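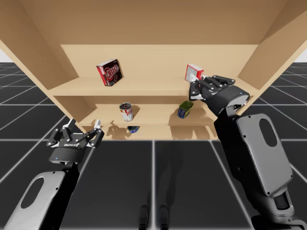 JELL-O box on the upper shelf

Which cut of a director's movie counts as the real one?

I'm putting together a list of every feature by one director for a fan wiki, and I'm stuck on The Drenberg Crossing. The DVD from Jumier runs longer than the version shown in theaters. The box says "director's cut" but the back says "extended edition." Those aren't the same thing, are they? The infobox has room for one running time and I don't want to put in the wrong one. The editing credit is different too. Theaters had Wojcik alone and the DVD lists 2 editors.
posted by jaston60

Sandamali Wickramasinghe
They are not the same thing. A director's cut is a version the director approved as their own. An extended edition just has footage put back in, and sometimes the director had nothing to do with it. Distributors mix up the two labels on packaging all the time, so I wouldn't go by the box.

For the infobox, use the theatrical running time. Most film wikis do it that way. Then add a section called "Other versions" and give the disc's length there, with the distributor and the year of the disc.

For the editors, go by the credits on the print you are describing. Wojcik goes in the infobox. The second name goes in the versions section – usually that person was hired to cut the new material in, but don't write that unless you have a source. Check the disc for a commentary track. Directors often say in the first few minutes whether they had a hand in the longer version.

One more thing. If you time the disc yourself, look at whether it is a PAL disc. Those run about 4 percent fast, so a long movie comes out several minutes shorter than it should.
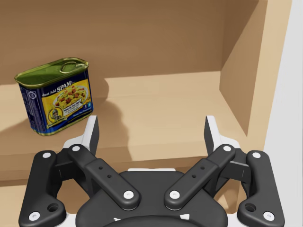

Can of SPAM on the cabinet shelf

reelkeeper1000
I'd just put the longest one. That's the one people can buy now.

drenberg_fan
Don't do what the last post says, the edit will get reverted. I had it happen in August with a different movie.

I have the Jumier disc and there is no commentary on it. There is a booklet with an interview, and the director says he "looked at" the new scenes and was fine with them. To me that's an extended edition he didn't object to. I'd call it extended in the article and quote the booklet in a footnote. Mine is the NTSC disc, so the running time on the back should be okay to use.

Last edited Tuesday, May 25, 2021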